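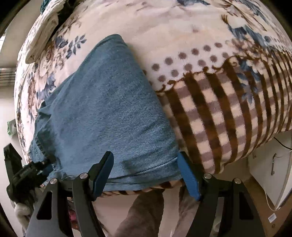 4 min read

The pool table came with the house. It sits in the basement in Wornthorpe, an eight-footer with a slate bed in three pieces, and the people we bought from had no wish to move it. For the first year we used it for folding laundry and sorting mail. Then my brother-in-law came to stay in August, racked the balls, broke, and watched most of them drift down toward the left side rail. After that I couldn't leave it alone.

I had assumed the cloth was the problem. It was worn at the head spot and had a burn near one of the middle pockets, so I started looking up prices for new cloth. Hiếu Tiêu, who I play with in the Rodberg winter league, told me to put a level on it first. He said new cloth on a bad table is money thrown away, and he's been playing a lot longer than I have.

I borrowed a machinist's level from work. A regular carpenter's level will get you close, but it won't show the small errors that make a slow ball turn. I checked the middle of the table, then both ends, lengthwise and across. The foot end was low on the left, and the middle was a little low as well. The basement floor slopes to a drain on that side, so some of this made sense.

Leveling the frame took most of an evening. Our table has adjustable feet on the legs, but two of them had seized. I used penetrating oil, left them for an hour, and got one moving. The other needed a jack under the frame and a long wrench. If you do this, lift under the frame and never under the slate, and only go high enough to take the weight off the leg. I went a quarter turn at a time and checked the level after each one.

That fixed the drift, but there was still a click when a ball rolled across the seam nearest the foot end. You can't do anything about a seam without taking the cloth off, so I called Nives Testa, who does table work out of Correa and covers our area. She came out with a helper and had the rails off before I'd finished making coffee.

The old wax in the seam had cracked and a piece was missing. She scraped it out, shimmed one corner of the end slate with what looked like a playing card, and filled the joint again with beeswax. She let it set and scraped it flush with a wide blade. Then she ran her hand over it, went back, and did one spot over. I learned more from watching that than from any of the videos.

The rails were the surprise. I figured the cushions were fine since the balls came off them at a decent speed. She pressed a thumbnail into the rubber at a few points and showed me where it had gone hard. They're old, probably as old as the table. She said they had a few years left and I could wait, so I'm waiting. New rubber would have almost doubled the bill.

For cloth I went with a worsted in a plain tournament blue. It's faster than the napped stuff that was on there, and I overran everything for the first 17 racks or so. My bank shots are still coming up long. I've started hitting softer and it's getting better.

Since then I brush it before we play and vacuum it on low about once a month. I also bought a fitted cover from Prelteck, which was 122 dollars and heavier than I expected. It keeps the cat off. No more laundry on the table, which was the other condition, and that now gets folded upstairs on the bed. 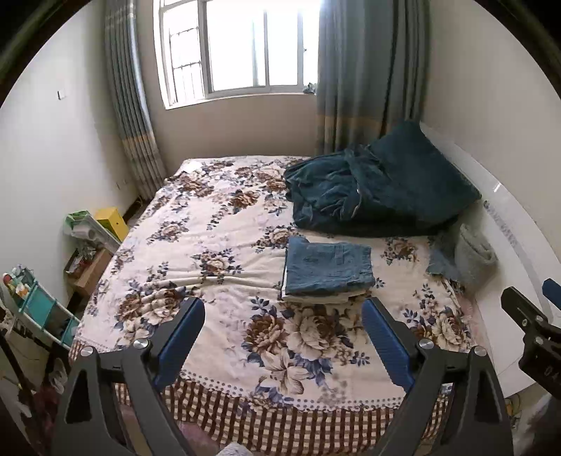 The bedroom, double bed with the flowered cover.

Hiếu came over last week and we played a race to 16. He won, and I got to 12 – a better score than I usually manage against him. He rolled a few slow ones down the left side before we started, the way he does on every table, and they held their line.

I'll write about the cushions when I get to them. I still want a better light down there too, because the one we have throws a shadow along the near rail.

Contact | © The Side Rail | Back to top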